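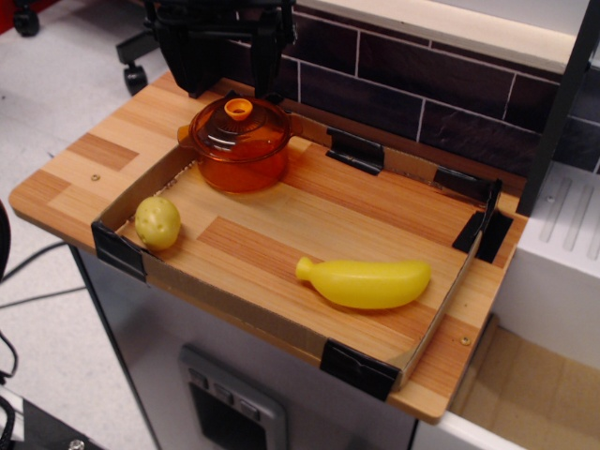

How Does an Understudy Work?

Okay, picture this. You've had tickets to a big musical for months. You sit down, you open your program, and a little slip of paper falls in your lap. It says that tonight the part of the Queen will be played by somebody else.

Are you allowed to be disappointed? Sure, for a minute. I was, the first time it happened to me! Then the lights went down and the somebody else was wonderful, and I've been a fan of understudies ever since.

So what is an understudy? It's an actor who learns another actor's part, just in case. People in shows get colds and twist their ankles and get stuck in traffic like the rest of us. The show still has to start on time, and the theater might have 400 people in their seats waiting for it.

Most understudies are in the show every night anyway, in a smaller part. My friend Dima Sayegh sang in the chorus of a musical called Plurcombe, and she also understudied the sea captain. That meant she knew two sets of songs, two sets of dance steps and two sets of costume changes (one of them with very tall boots).

Then there's the swing, and this is the job that makes my head spin. A swing isn't usually on stage at all. A swing learns lots of different parts, mostly in the chorus, and jumps into whichever one is missing. Wojciech Zieliński was a swing on the same show and he covered nine parts. Nine! He kept a fat notebook with a page for every song, full of little arrows showing who walks where. If you go left when you should go right in a dance number, you get an elbow in the ear.

And a standby? A standby learns one big part, or maybe a couple, and isn't in the rest of the show. Some wait backstage and some have to stay close to the theater with their phone switched on.

How do they all practice? Well, they watch. They watch a LOT. They also have their own rehearsals, often in the afternoon, when the seats are empty and the stage manager reads out the missing lines.

Dima got her call at lunchtime one day in April. She ate half a sandwich, went over the captain's big song in the shower, and by evening she was in the tall boots -- shaking a bit, she told me, until the first laugh came.

Words to know

Chorus: the group of performers who sing and dance together.
Cover: to be ready to play someone else's part.
Stage manager: the person who runs the show from backstage and tells everyone when it's time to go.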